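Turndale folding table, white, curved top – my review after a month of laundry

I bought the Turndale in March after my back finally told me that folding on the bed was over. If you've never had five people's shirts waiting for you on a low mattress at nine at night, good for you! I have, and I was tired of standing up like a question mark afterward.

First thing, it's big. I measured the spot by the window twice and still had to shove a bookcase down the hall when the box came. The depth at the widest part of the curve is 700 mm and it narrows to 600 at the ends (they only give it in metric on the label, so get your tape out before you order). My friend Samira Abou Jaoude has the straight one from Holen and hers slides right up against a wall. Mine doesn't, really. The curve wants some room, and if you push it back you end up with a weird little gap that eats socks.

But oh, the top! It's smooth without being slippery, and a shirt lies down flat on it and stays put while you deal with the sleeves. I do the body first, then sleeves in, then bottom up to the collar, and on my old table the hem would always slide over the side before I got there. I can also keep a pile going right next to the one I'm working on. T-shirts get folded and pushed over, next one goes down half on top of them, no need to walk anything to the dresser until I'm done.

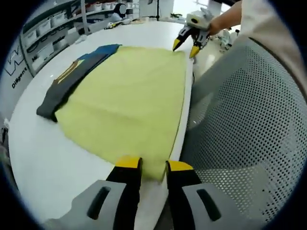 White is a mixed bag. Pale stuff sort of disappears on it if the light is low, so I turn the lamp on for anything cream or light yellow. Dark things look great on it and so does every single piece of lint they drop. I wipe it down with a damp cloth when I'm finished and so far nothing has stained, including one run-in with a purple marker that came through the wash in somebody's pocket. (I'm not naming names. He's eight.)

Height is fixed, and that's my biggest complaint. It's perfect for me at five foot five, and my brother-in-law Rhydian Gethin, who is very tall, folded exactly three towels on it and asked if it came with a hole to stand in. If two people of different sizes are going to use it a lot, look for something adjustable. The Bravo one goes up and down with a crank, though I tried it in the store and the top wobbled when I leaned on it, and I am a leaner.

The Turndale doesn't wobble. I've had a full load of jeans on one end with me pressing creases out on the other and it just sat there. Two of us can fold at it at the same time too, one on each side, which makes sheets a whole lot less annoying.

Assembly took me an evening. The legs are easy, the crossbar is not, and the instructions have you put the crossbar on last when it goes in so much better before the second pair of legs. Do it in that order and save yourself some bad language. There were 13 bolts in the bag and I used 12, so I guess I have a spare – I've checked underneath and I can't find anywhere for it to go.

The edge is rounded all the way along, nice on the hips and nice for knits, nothing snags. What I do miss is any kind of shelf or hook underneath. You get a top and legs and that's your lot. I keep my basket on the floor and kick it along as I go.

Would I buy it again? Yes, if you have the space. If you live in an apartment with a closet for a laundry room, go for the straight Holen and don't look back. Four stars, would have been five with adjustable legs.

Update, 12 April 2023: a few of you asked about heat. I don't iron straight on it and I wouldn't. I lay a folded blanket down first for a quick collar touch-up and that has been fine. And for Nélida in the comments, yes, a king size fitted sheet fits on it once it's folded in half, but you'll still be fighting with the corners, no table's going to help with that.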